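Leafleting or Letters? A Student Project on Campus Animal Advocacy
Catherine Pringle
Flustbridge College, Social Movements Seminar
April 6, 2025

Why I picked this

I joined the animal advocacy group at Flustbridge in my first year, and I have handed out a lot of leaflets since then. I love doing it! But I kept wondering whether a leaflet on the library steps does as much as a personal letter that asks someone to do one small thing. For my seminar project I finally got to try both and compare them.

The ask was the same each time: sign our petition to the dining service at Skinner Hall to stop buying eggs from caged hens. The supplier, Buvham, already sells cage-free eggs to other kitchens in town, so it felt like a change that could really happen.

What I did

The project ran for 2 weeks in January. In the first week I stood outside the library at lunch with leaflets. In the second week I put handwritten-style letters in mailboxes at Flelen House, with the housing office's permission. Every leaflet and letter had a short web address on it, a different one for each method, so I could tell where a signature came from.

I kept the wording close to identical. Both versions had one paragraph on how caged hens live (very little room, no nesting, no dust bathing), one on what we were asking for, and one on the petition. I left out graphic photos. Our group argues about this a lot, and I wanted to test the method without the pictures muddying things.
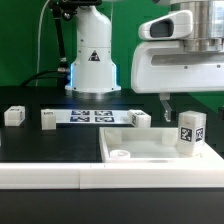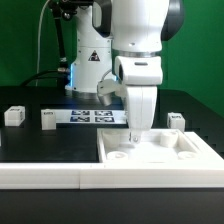

White plastic and a black tabletop.
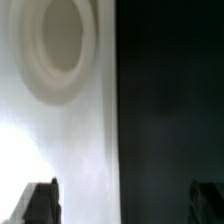
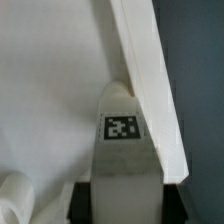

What I found

The petition closed with 429 signatures, far more than I had hoped for. The letters did better than the leaflets by 3 to 1, even though I gave out the same number of each. That surprised me, as the leaflet week felt so much busier and I had great conversations on the steps.

I also interviewed 12 people who signed. Most of the letter readers told me they had read the whole thing at their desk and typed in the address right then. The leaflet people had often put it in a bag and come across it days later. One of them had used it as a bookmark, which I was happy to hear (it was still in the book, and she did sign).

Several people asked what cage-free means in practice. Fair question! Cage-free hens are usually still kept indoors, and they can still be crowded. I said so each time, and I think the letter should have said it too.

Problems

The two groups were different people. Flelen House is mostly second-years, while anyone might walk past the library. Friends also share links, so a few signatures may be counted under the wrong method. And by the second week some residents had probably heard about the petition already, which would help the letters.

Next steps

I would like to run it again with the order swapped, letters first, in a different residence hall. The group has agreed to pay for the printing. The dining manager at Skinner Hall has the petition now and has asked us in to talk about egg costs, so I am putting together a page of price questions for Buvham before that meeting.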